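4. House rules for shared two-arm work

4.1 Where the rules came from

When we first sat down in May to write out what we meant by a well-kept bench, we thought it would take us an afternoon. It took a good deal longer, and the draft we ended up with had 32 rules in it, some of which contradicted one another and one of which (we are still fond of it) asked people to be patient. We had borrowed freely from the notes that our colleagues at Willems were kind enough to share with us, and from the much older checklist that Trilok Chauhan had kept pinned beside the bench at Udden since before any of the present authors arrived. After two rounds of trimming we were left with 21, and it is this shorter set, agreed on July 10, 2019, that we call the Werine rules in the rest of the paper.

The rules fall into those that concern the bench itself, those that concern the person guiding the arms, and those that concern what is written down afterwards. We have tried to keep them in plain words. A rule that has to be explained twice to a new colleague is, in our experience, a rule that will be followed differently by each person who has had it explained to them.

4.2 The bench

The arms are clamped to the near edge of the table, and the first rule is simply that the clamps are checked by hand before the power goes on. The second is about cables. A two-arm set-up of our kind has a fair amount of loose cable near the grippers, and there is no way of routing it that pleases everyone: pull it tight and it tugs at the wrist, leave it long and it swings down into the work. We settled on letting the loop hang, and asking the operator to move each wrist through its full turn, slowly, before any object is put down.

Soft goods deserve a word of their own. Pouches, cloths and the like change shape as they are handled, and much of the older advice on gripping was plainly written with boxes and blocks in mind. Rule 7 asks that a soft item be laid within reach of both arms, so that either gripper may hold while the other works, and that the person guiding the arms settles beforehand which of the two is to do the holding.

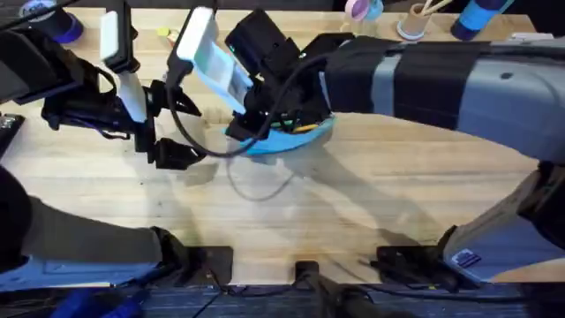 Objects that belong to other tasks are a harder matter, and we argued over them for longer than over anything else in the document. Milan Verstraete would have had the whole table cleared before every run. Elínborg Vigfúsdóttir took the opposite view, that a table in ordinary use has things on it and that a rule which pretends otherwise will be quietly dropped by the second week. The wording we adopted (Rule 9) lets things stay along the far edge so long as they are outside the path agreed for the run, and so long as they are written in the log. We are aware that this leaves room for judgement, and we meant it to.

4.3 The person guiding the arms

Rules 10 to 16 apply to whoever has the controls. They are to stop both arms before reaching over the table, even for a moment, and even if only one arm is in use. They are to say aloud when they are about to close a gripper if anyone else is standing near. They may abandon a run at any time without giving a reason, and an abandoned run is kept with the others and marked as such. Ho-yin Lai suggested this last point, and we have come to think it the most useful in the set, for people are a great deal more willing to stop early when stopping does not look like a fault.

We also ask for particular care when the two grippers are brought close together over one item, as in Figure 4. Here the operator should bring in one arm at a time, and should keep the second still until the first has come to rest.

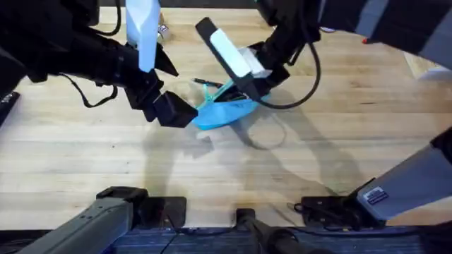
Figure 4. Both grippers brought in to a soft blue item near the centre of the table.

4.4 Keeping the log

Over the period covered by this paper we logged 1271 runs in Kelo, the record book we share between the benches. Of these, the first 400 were made under Trilok's old checklist and the remainder under one or another version of the rules given here, so any comparison between the two should be made gently. Each entry gives the operator, the objects on the table, the rule version and a line or two in the operator's own words. Jelle Van Beek read through all of the free-text lines, for which the rest of us are very grateful, and his grouping of them is the basis of Section 5.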